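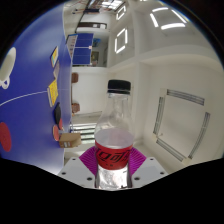
Nimis sets equipment budget for hand-held grippers and a first robot arm

Firadholm, 27 June 2026

Nimis has approved a two-stage equipment plan for its bottle handling work. The first stage pays for hand-held grippers with soft, ribbed fingers. The second pays for a robot arm that will use the same type of finger.

The company will buy three grippers now, along with 300 replacement fingers. The arm will go out to quote once the first stage has been reviewed. Two suppliers, Urquhart and Fatthorpe, have been asked to price it.

"We did not want to order an arm and then find out what it needed to pick up," said Mhairi Haldane, operations manager at Nimis. "The hand tools cost far less, and our own people can use them on ordinary drink bottles, including empty ones that crush easily."

Recording sessions with the hand tools will run for roughly two months in ordinary indoor rooms. Spending on storage, spare cameras and staff hours is included in the first stage. Installation, guarding and operator training belong to the second and will be priced separately.

Ross MacBrayne, who drew up the budget, said worn fingers were the line most often left out of early estimates. Quotes for the arm must list the price and delivery time of all wearing parts.

Suppliers who want a copy of the requirements should write to Tuva Tangen in purchasing.

Last updated: 27 June

Contact: Nimis press office | © Nimis | Back to top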